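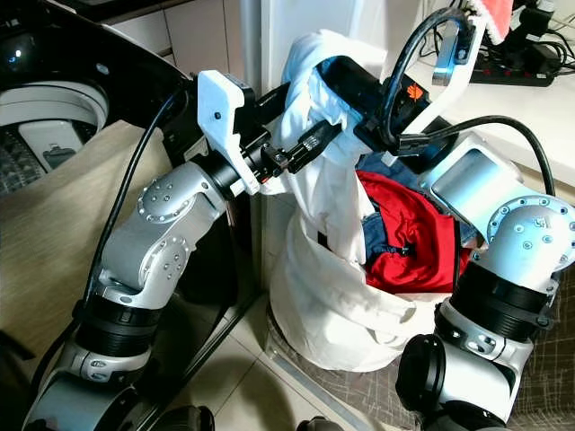
Every September somebody sells you a new way to keep crappie fresh on the bank. Skip most of it. I've fished Loltero pond for 14 years and the fish that tasted best went on ice fast, in a cheap bag. A white cloth laundry bag, the kind that stands on the floor with its rim gathered up, will hold your dry gear too.

Home | Fishing | Gear | Contact

Step 1. Put ice in the cooler before you leave. The Zavau "chill sleeve" is supposed to replace ice. I doubt it.

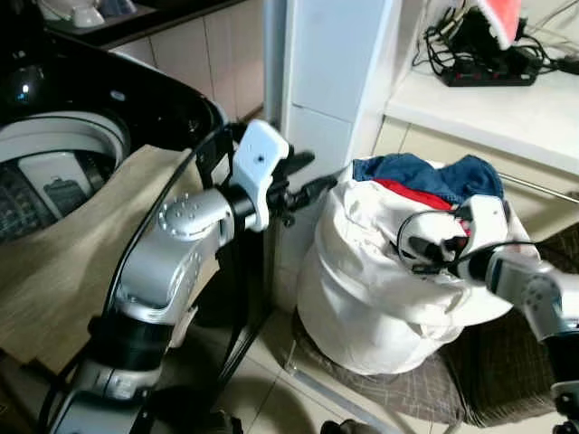

Step 2. Bleed each fish right away, then lay it on the ice. Osamu Murakami swears by a salt slurry. Maybe. I couldn't taste it.

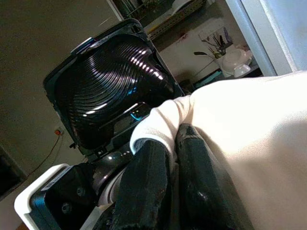

White cloth pinched at the gather.

Step 3. Drain the meltwater every 2 hours.
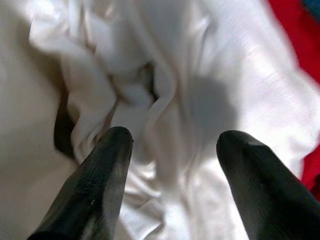
Fillet the same night if you can. Fancy gloves get oversold for this. You want grip, and a fine ribbed or woven texture like the one on those black fingertips is plenty. Rinse, pat dry, refrigerate.

Filed under: Pond & Panfish How-To

Get our newsletter. Unsubscribe anytime.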